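March 2026

# Ask the Packing Floor First

When the Isivham distribution center announced that two-armed sorting stations would be added to its packing floor, management presented the decision as a technical one. The staff received it as a decision about their jobs. Both views are reasonable, and employers who hear only the first will pay for it later.

The Oria project was planned over 20 months. In that time, the planning group reviewed cycle rates, floor loads and power supply in great detail. The people who sort and pack by hand were given one meeting, held in July, at which most of the layout had already been fixed. Several of them pointed out that small items of mixed shape arrive together in the same tote and that the hard part of the job is deciding what goes where. Their remarks were noted in the minutes and did not change the plan.

We believe this order of work is wrong. A packer who has handled 800 orders in a week knows which items roll, which ones stick and which labels cannot be trusted. That knowledge belongs in the design from the start. Simulation is a useful tool for this purpose – a layout can be changed on a screen long before anyone has to bolt it to the floor – but it will answer only the questions it is given.

There is also the matter of what remains for people to do. At Isivham, the proposed new role is called "station attendant." One attendant would watch 2 stations, clear stoppages and record faults. The work is lighter on the back and shoulders, and that should be welcomed. It is also more solitary, and it offers fewer chances to use judgment. Pay grades have not been settled. Training has been set at 300 minutes per person, a figure that appears to have been chosen to fit the shift calendar.

Employers should publish the new job descriptions before equipment is ordered, give experienced staff paid time to review the simulated work, and put the terms of retraining in writing. The Perrin site, where the next stations are planned, still has time to do all of this. 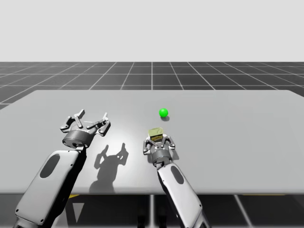 *Simulated two-arm station, with a small cube held in the right gripper and a green sphere on the table.*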